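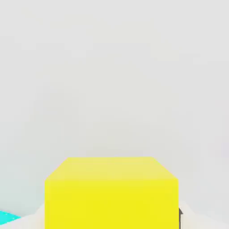 4.3 Comparing grippers in the simulator

Run every new gripper in the Mugo simulator before you bolt it to the arm. The comparison uses the wrist view, because that is the view the Clelar controller works from when it lines up a grasp. Start with a plain block on the white table. At close range the yellow cube takes up most of the lower part of the view and the background is plain gray, so the edge finder has little else to lock onto. The top face is paler than the front face, and the controller uses that change in shade to find the near edge of the top.

Before you start, close any open session and load the Dustach two-finger profile. The Brusalero profile is run second.

1. Open Tools, then Gripper Trial, and select Block on Table.

2. Set the approach speed to 20 percent. Leave the closing force at its default.

3. Set the wrist angle to 0. The allowed range is 0 to 180 degrees.

4. Move the arm above the block with the jog keys until the block is centered left to right.

5. Lower the arm in small steps. Stop when the top face and the front face are both in view and the Range field reads 40 mm.

6. Press Mark. The controller stores this pose as the start point for both grippers.

7. Set the trial count to 18 and press Run. A full set takes around 20 minutes on the standard workstation.

8. Save the log, load the Brusalero profile, and press Run again. Do not press Mark a second time.

Note: Other objects may stay on the table as long as they are outside the grasp zone. If the edge finder picks one of them – the outline in the Target panel will jump sideways – draw a smaller zone and repeat the set.

Note: Logs saved with the January release do not store the wrist angle. Write it down, or run the set again in the current release.

CAUTION: The simulator does not check cable length. A wrist angle that works here can pull the gripper cable tight on the real arm. Turn the wrist by hand with the power off before the first live run.

When both sets are saved, open Compare and load the two logs. Look at the Slip column first, then Closing Time. Trials marked T timed out and are left out of the averages.

Section last changed 4/17/19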